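Limescale, vinegar and other things I no longer believe

Every tips page says the same thing about bathroom sinks: bicarb in, vinegar on top, watch it fizz. I've tried it in three houses and I'm still waiting to be impressed. The fizz is the two cancelling each other out. What's left is slightly salty water, and you could get that from a pan of potatoes.

Vinegar on its own does shift limescale, slowly. Soak a strip of kitchen roll, wrap it round the base of the tap and leave it for half an hour. Don't leave it overnight, whatever the forums say. Vinegar can dull chrome, and I have a shower head from our Tillside flat that proves it.

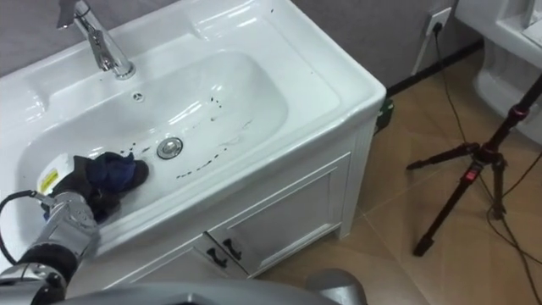 Citric acid powder is cheaper and doesn't make the room smell like a chip shop. A tablespoon in a mug of warm water is plenty. Never use either of them anywhere near bleach.

As for Pravolell, the cream that a shop in Brarndale swore by, I paid for a tub and used it for a month. It cleaned about as well as washing-up liquid and a soft cloth. Perhaps I was doing it wrong. The label was no help.

Toothpaste on taps: works a bit, then you spend longer rinsing out the gritty bits than you saved. Lemon halves: fine if you've already got one. Foil dipped in cola I refuse to discuss.

Brown or dark marks in a basin are a different matter from scale, and I'd distrust anybody who names the cause without trying a cloth first. Wipe, then washing-up liquid, then a paste of bicarb and water on a damp sponge (no vinegar!). Stop there for a day. Scouring powder takes the shine off and after that everything sticks.

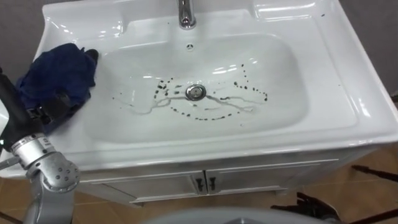
Athumani
11th September

Plugs get forgotten. If yours lifts out, pull it once a week and wipe underneath, and do the overflow with a bottle brush while you're there. I pour a kettle of hot tap water down, not boiling, as plastic pipes don't care for it.

Those drain sticks at 2 pounds a packet? I bought them twice and noticed no difference either time.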